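Print this page | E-mail this article
Filed under: Research > Consumer Behavior > Food and Drink
April | By Ataahua Hoani and Rawiri Harawira

4. Returns and losses in the Tostdale cup deposit trial

4.1 Setting

Tostdale is a market town with one main shopping street, a bus station and a weekly produce market on the old rail yard. Before the trial, hot drinks in the town were sold almost entirely in single-use cups. Three of the cafes gave a small discount to customers who brought their own cup, but their owners told us that few people asked for it, and one had stopped showing it on the menu board.

The deposit scheme was run by Clelta, a small firm that washes and delivers reusable tableware for events. Clelta bought 1,000 cups for the trial and handed out 400 of them to the cafes at the start. The rest were kept at the wash site in Brestanov and sent over as stock ran down. A customer paid the deposit with the drink and got it back at any of the cafes taking part, or at a return point inside the bus station. No app or account was needed. This was a deliberate choice on Clelta's part, after an earlier scheme in Brestanov that used a phone app drew complaints from older customers.

We were not involved in setting up the scheme and had no say in the size of the deposit. Our part began when the cups were already in use. We had access to the weekly delivery sheets, and we sent a short survey to people who had borrowed at least one cup. The survey was given out on paper at the counter and collected in a box by the door.

4.2 What the delivery sheets show

The sheets record how many clean cups went out to each cafe and how many used cups came back to Brestanov. They do not record single loans. A cup that was borrowed in the morning, returned at noon, rinsed by staff and lent again would not show up as two loans, and we know from talking to staff that this did happen in the first weeks, before Clelta asked the cafes to stop. Our figures for use are therefore likely to be low, and our figures for loss are more reliable than our figures for use.

Cups moved between the cafes more than we expected. The cafe closest to the bus station took in far more cups than it lent, and the two at the north end of the street were always short. Clelta's driver dealt with this by moving stock by hand on the delivery round - a fix that worked well in a town this size but would be hard to copy in a larger one. Oosthuizen's bakery, which opens earliest, lent most of its cups before 9 a.m. and often ran out before the driver arrived. On those mornings the staff went back to paper cups without being told to, and the customers we spoke to did not seem to mind which kind they were given. 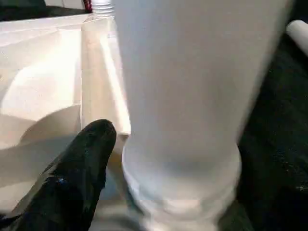 Running out of stock matters for how the results should be read. If a customer is handed a paper cup on two mornings out of five, it is hard to say whether that person has changed a habit or is simply taking what is offered. Earlier studies of deposit schemes have tended to treat each drink sold in a reusable cup as a choice made by the buyer. In Tostdale the choice was often made by whoever was behind the counter, and it depended on what was left on the shelf. We think this is probably true elsewhere as well, and that stock records ought to be reported together with return rates.

By the end of the trial, 52 cups had been written off by Clelta as broken or stained. A further group was missing, neither at the wash site nor at any cafe. Some of these came back in the month after the trial closed, several of them in one bag left at the bus station. We have left late returns out of Table 3, as the deposit was no longer being paid by then and the reasons for bringing a cup back may have been different.

4.3 Survey answers

We received 358 completed surveys. The people who answered were older than the population of the town, and more of them said they bought a hot drink every working day. This is a common problem with surveys left on a counter, and we did not try to correct for it by weighting.

The most common reason given for returning a cup was that the person was passing the cafe anyway. Getting the deposit back came second. Concern about waste was chosen often when it was listed as an option, but it was hardly ever raised in the open comments at the end of the form. The comments were mostly about practical matters: where to put a used cup on a bus, whether the lid leaked, whether it was rude to return an unrinsed cup, and how long a cup could be kept before somebody would object. Several people wrote that they had a cup at home or in the car and felt bad about it.

That last group deserves more attention than it has had. Clelta set no time limit on loans, and the counter sign said only "Bring it back when you can." Staff told us that some customers apologized when they returned a cup after a few weeks, and that one woman offered to give up her deposit. A person who feels awkward about a late return may put it off further, and in the end may not return it at all. A sign that states plainly that late returns are fine could help, but we have no data on this, and a trial that varied the wording between cafes would be needed.

4.4 Staff time

Cafe owners had been most worried about the extra work. In interviews held midway through the trial, owners still raised this, while the staff who served customers mostly did not. Paying back a deposit took little time once the till had a button for it. What staff did mention was storage. Used cups took up space under the counter, could not be stacked tightly with the lids on, and began to smell by the second day in warm weather. Two cafes asked for more frequent collection and were given it - at Clelta's cost, which should be kept in mind when reading the cost per loan in Section 5.

One owner left the trial early and gave lack of space as the reason. The cups from that cafe were shared among the others, and its sheets are included in our totals up to the week it left.

Print this page | E-mail this article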